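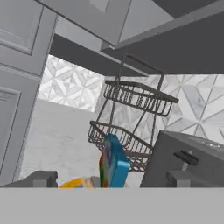
A garagem da Lleucu Landeg, em Nomovdale, já tem cozinha. Quer dizer, tem a cozinha simulada, que era a parte que faltava para o braço do nosso grupo de oficina começar a treinar alguma coisa antes de mexer em louça de verdade. Passei lá ontem à noite, fiquei até bem depois do jantar e voltei com bastante novidade (e com cola quente na manga do casaco).

Para quem não acompanha: o braço é o Voselura, um projeto caseiro que a Lleucu e o Angus Lamont tocam desde dezembro na bancada dos fundos. A garra é deles, desenhada e impressa ali mesmo, e a versão que está no simulador tem dois dedos retos, com um degrauzinho na ponta. O Angus jura que o degrau ajuda a segurar caixa de pé. Eu ainda não estou convencido, mas ele é teimoso e já refez a peça 5 vezes, então deixo ele ser feliz.

A câmera virtual vai presa junto da garra, e por isso tudo aparece de baixo, meio torto, com os armários subindo em cima da gente. Dá até um certo enjoo nos primeiros minutos! Na bancada eles puseram uma caixa azul em pé, coisa de cereal ou biscoito, e atrás dela fica pendurado um cesto de arame de dois andares, que é o meu terror particular. Arame fino é um inferno para simular, a malha de colisão fica pesadíssima e qualquer esbarrão vira briga com a física. Tem também uma espécie de torradeira do lado direito, grandona, ocupando justo o espaço por onde eu gostaria de entrar com o pulso.

Até ontem eles tinham rodado 1025 tentativas de pegar a caixa, e a Lleucu anotou 181 que considera boas. Parece pouco, eu sei, mas na semana anterior o braço mal chegava perto do alvo. Ela quer bater 3436 antes de passar para o braço físico - o número saiu de uma conta dela de tempo de máquina, não me peçam para explicar. O computador é o velho da casa, com uma placa de vídeo usada, e o barulho da ventoinha dá para ouvir da rua.

O que falta no braço de verdade é trocar o motor do pulso, que esquenta demais, e refazer a fiação do cotovelo. O motor novo foi encomendado na Kolari e ainda não chegou. As correias vieram da Saxena, certinhas, e o Angus já montou duas delas enquanto a gente conversava.

Quem quiser ajudar pode aparecer na garagem depois das sete da noite. Levem chave Allen, porque as nossas sumiram de novo, e um banquinho se tiverem.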